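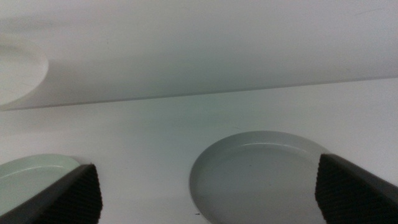
Wrist camera view of two plates on a white tabletop, with the gripper fingers at the lower edge.

Jutel method

The Jutel method is a procedure for teaching a robot arm a handling task from human demonstrations. It combines hand guiding, in which a person moves the arm directly, with teleoperation, in which the arm follows a controller held by an operator. The method is used mainly for tabletop work with dishes, trays and other household objects.

Origin

The procedure was set out by Lyle Sorensen and Bouchra Alaoui at the Resley laboratory. An early version relied on hand guiding alone. Operators' arms and sleeves often blocked the view of the workspace, and remote control was added for the recorded portion of each task.

Procedure

A session has 2 stages. In the first, the operator guides the arm by hand through a set of reference poses, including the approach height and the grasp angle. In the second, the operator performs the whole task by remote control while joint positions, finger opening and wrist camera images are logged at a common rate.

The standard plate task calls for 100 accepted demonstrations. Plates are moved to new starting positions between runs. A run is rejected if the operator pauses for too long or if the log has missing samples - a dropped grasp is kept when the operator recovers and finishes the task. The Rashti plate set, collected under these rules, contains 103 recordings, of which three are marked as rejected.

Camera placement

The wrist camera is mounted so that both fingertips stay in view. This gives the learned controller a fixed visual reference for the distance between the fingers and the rim of a plate. Pale dishes on a pale surface are treated as a separate test condition, as their edges are defined mostly by shading and highlights.

Variants

The Ivetti variant omits the hand-guided stage and takes its reference poses from the first remote-controlled run. Set-up is shorter, but grasp angles vary more between operators.

See also: Kinesthetic teaching; Imitation learning; Teleoperation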